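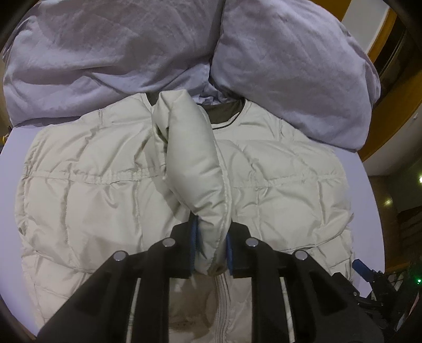
Front up, main zipper closed, one sleeve folded in. Small grayish smudge at the cuff.

Padded Jacket Inspection Before Storage
Last updated: September

Complete one sheet per jacket. Mark each line OK, Clean, Repair or N/A, and write a comment for anything other than OK. Empty the pockets first. Coats with a detachable hood go on the Moriarty sheet.

Jacket no.: 184
Color: cream
Storage location: Alldale closet, upper shelf

1. Outer shell, front
No open seams, pulls or burns. Check along each stitch line.
Result: OK
Comment: Creased all over. Will relax on a hanger.

2. Cuffs
Check both cuffs, including the gathered part.
Result: Clean
Comment: Smudge on one cuff, small. Spot clean with mild soap and a damp cloth, then look again before packing. Do not scrub the gathers.

3. Collar and neck lining
Look for makeup, skin oil and loose piping.
Result: OK
Comment: Lining is dark, so marks are hard to find indoors. Checked again by the window.

4. Main zipper
Run it top to bottom twice. Leave closed for storage.
Result: OK
Comment: Slightly stiff in the last inch. Rubbed with a plain candle.

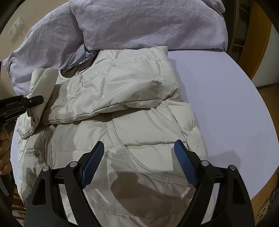

Partly folded. Main zipper track and the short side zipper.

5. Side zippers
Open and close each one. Feel for lining caught in the teeth.
Result: OK
Comment: None.

6. Ribbed and gathered trim
Stretch gently and let go. It should pull back evenly.
Result: OK
Comment: A little slack on one side, same as last year. Leave it.

7. Padding
Press each panel with a flat hand. Note thin spots and lumps.
Result: OK
Comment: Two lumps low on the back, broken up by hand. If they come back, tumble on low with clean tennis balls.

8. Dryness
Feel inside the sleeves and under the arms. Any dampness means 22 hours on the rack before it goes in a bag.
Result: OK
Comment: Still gets another hour on the rack after the cuff is cleaned.
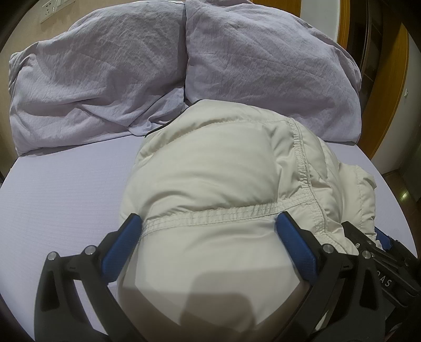 ALLDALE HOUSE | Linen and Wardrobe

9. Folding surface
A made bed is fine if the sheet is clean. Shake out the sheet afterward and look for feathers, which point to a leaking seam.
Result: OK
Comment: No feathers found.

10. Fold and bag
Sleeves in first, then fold the body loosely. Cotton bag only. No vacuum bags, and nothing stacked on top.
Result: Open
Comment: Not bagged until line 2 is cleared. Use a large bag. The medium was tight on the last padded jacket and left hard creases.

11. Tag
Number facing out, with the month of inspection.
Result: OK
Comment: Old tag was torn at the hole and has been replaced.

Overall: HOLD for cuff cleaning. Recheck line 2 only.

22 shares | 74 comments

Related
Blanket and Quilt Check, Spring
Moriarty Sheet: Coats With Detachable Hoods
Rurnetti Closet Shelf Limits
Pillow Inspection and Replacement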